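3.2 Playing conditions and schedule

The games analyzed in this section come from the Loken rapid and blitz event, a closed tournament with 16 players. The rapid part was a Swiss of seven rounds at 15 minutes plus ten seconds per move. The blitz part used 3 minutes plus 2 seconds. All players took part in both, so each player serves as his or her own baseline when the two time controls are compared.

Moves were recorded on sensor boards and checked by hand against the arbiters' result slips. Two blitz games had to be dropped. In one, the score broke off after move 24 and the players could not reconstruct the rest; in the other, the pieces had been set up wrongly and the game was restarted. The remaining games were stored with the clock time after every move.

We define a time-trouble move as any move begun with less than a tenth of the starting time on the clock. The increment is ignored in this definition. Gunn used a fixed limit in seconds for all time controls, but that makes rapid and blitz hard to compare – a player with 20 seconds left is in trouble in a rapid game and may be fairly comfortable in a blitz game. Opening moves were removed as long as the position appeared in the Milard opening file.

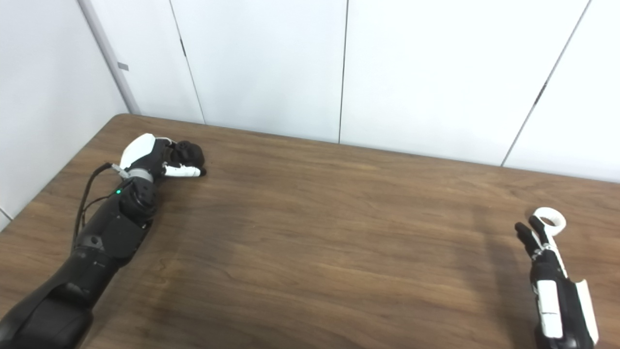

Figure 3. Tabletop with two robot arms.

Each remaining position was scored with the same engine settings, and the loss for a move was taken as the difference between the score of the best move and that of the move played. Losses were capped so that a single blundered queen would not dominate a player's average. Positions already won or lost by a wide margin were left out, as players in such positions often choose a simple move over the best one.

The pairing program, Gimivix, assigned colors in both parts. Some players had White more often in the blitz than in the rapid, and we include color as a term in the model for this reason. Rating enters as the mean of the two players' published ratings for the given time control.

The arbiter, Nikola Kovačević, also noted every claim made during play. Most concerned illegal moves in the blitz, and the standard penalty of extra time for the opponent was applied. We kept these games but marked the moves after the penalty, where the clock no longer reflects thinking time alone. Leaving them out changes none of the signs in the model – the estimates for blitz become slightly less precise.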